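Grolton Household Waste Sorting Survey – Data Card

Last updated: September

# Summary

The Grolton Household Waste Sorting Survey records how residents of Grolton separate their household waste, and how well the printed guidance supplied with each container matches what they do. The release contains 451 completed household returns and 24 columns. It is intended for municipal planners, students of public administration and anyone preparing guidance for residents.

The survey was designed by the Howells Institute and carried out under an agreement with the Grolton sanitation office. Coding of the free-text answers was done by Sunivetti, a survey services firm. The files are distributed through the Flillato repository.

# Contents

- `returns.csv` – one row per household return, 24 columns
- `items.csv` – the list of household items named in the questionnaire, with the category given in the town guidance
- `codebook.md` – definitions of all columns and permitted values
- `questionnaire.txt` – full wording as mailed to residents
- `changes.md` – corrections made after the first release

All tabular files are comma-separated and encoded in UTF-8. Empty cells mean that the question was left blank. The value `NA` is used only where a question did not apply to the household, for example questions on yard waste in buildings without a yard. These two cases should not be merged.

# Collection method

A paper questionnaire was mailed to addresses on the regular collection routes. Residents could return it by mail or complete the same questions online. One return was accepted per address. Where two were received from the same address, the earlier one was kept.

Of the returns in this release, 245 came by mail. The column `mode` gives the method for each row. Mail returns were keyed twice by different operators, and differences were settled by going back to the paper form. Online returns were checked for range errors only.

The central part of the questionnaire asks the respondent to assign common items to one of 5 categories: paper, containers, food and yard waste, special drop-off, and general waste. Respondents could mark "not sure" for any item. They were asked to answer according to their usual practice and were told not to consult the town guidance while doing so.

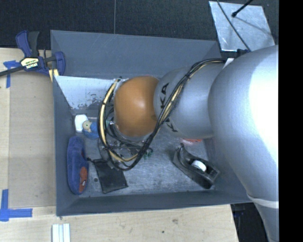

*Robot arm reaching into an open bin of small objects.*

# Item categories

Category assignments in `items.csv` follow the guidance in force when the questionnaire was mailed. Several items are treated differently elsewhere, and users comparing Grolton with other towns should check local rules before doing so. Coated paper cups, for instance, are listed as general waste in Grolton. Pizza boxes are listed as paper if clean and as food and yard waste if soiled – the questionnaire treats these as two separate items.

Batteries and light bulbs are both listed under special drop-off. The drop-off point changed during the collection period, but the category did not.

# Free-text answers

The final question invited residents to describe any item they found hard to sort. Answers were coded by subject, and only the codes are released. The original text is withheld, as many answers mention streets, neighbors or family members. An answer may carry more than one code, separated by a semicolon.

# Known limitations

The returns are not a random sample. Owners of single-family homes are overrepresented, and residents of large apartment buildings are underrepresented. No weights are supplied. Figures taken from the file describe the households that replied and should not be reported as town-wide rates.

Sorting practice is self-reported. No container was inspected as part of the survey, and the file holds no information on actual contamination of collected material.

The column `hh_size` includes children and adults. In a few mail returns the respondent appears to have counted adults only. These rows have been left as received and are marked in `flag_size`.

# Privacy

Names, addresses and route numbers were removed before release. Household size is capped at the top value shown in the codebook. Users must not try to identify any household, alone or by linking the file with other records.

# Terms of use

The data may be used and redistributed for any noncommercial purpose, provided that the source is credited. Suggested citation: Howells Institute, *Grolton Household Waste Sorting Survey*, Flillato repository.

Corrections should be submitted through the repository's issue form, with the row identifier and column name. Accepted corrections are entered in `changes.md` and included in the next release.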